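Plullmont Automation Newsletter
19 Jun 2023

Revised working rules for two-arm kitchen cells

The Stesar working rules for arms operated at domestic counters have been revised. The new text replaces the August issue and applies to the Plullmont and Emalcombe sites. The Mwaipopo site follows once its cells have been inspected. Twelve clauses were changed. The ones that affect daily work are summarized below; clause numbers follow the new text.

Clause 3, reach zones

Each arm is assigned a home zone, and the zones are entered in the cell sheet before the first run. At a sink cell the usual split is counter for one arm and basin for the other. Both arms may move at the same time only while each stays in its own zone. A handover between zones is a separate task with its own entry, and one arm is held still until the other has released the object and backed off.

Clause 5, speed near fixed edges

The speed limit now applies to the gripper tip and no longer to the wrist. Basin rims, faucets and cabinet handles count as fixed edges. Operators who saved speed profiles under the old rule need to re-enter them, as the old files load without a warning. A profile that has not been re-entered is treated as missing at audit.

Clause 6, dishes and other test objects

Shallow dishes with a wide rim are picked at the rim, with the jaw opened before the descent begins. Plates of different colors are preferred where two are used in one task, so that log entries can refer to them by color. Chipped items are withdrawn and written off on the cell sheet.

Clause 8, cables and power near water

Power strips and adapters are recorded by position on the cell sheet, including those standing on the counter. The route of every cable that crosses the front of the cabinets is drawn in as well. Sites have until the next audit to complete the drawings. Any change to the layout calls for a new sheet; corrections by hand on the old one are no longer accepted.

Counter and basin zones at a sink cell, one arm to each:

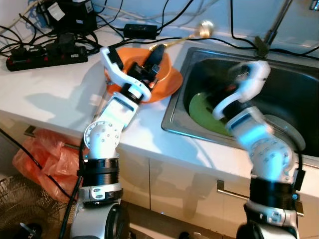 Clause 11, records

The run log and the cell sheet are kept together for 172 days. Stops are logged with the arm, the zone and the clause that applied. A run with 2 or more stops under the same clause is reviewed before the cell is used again. Form 1245 replaces the earlier stop report and can be requested from the Plullmont office. Old forms already filled in remain valid and need not be copied over.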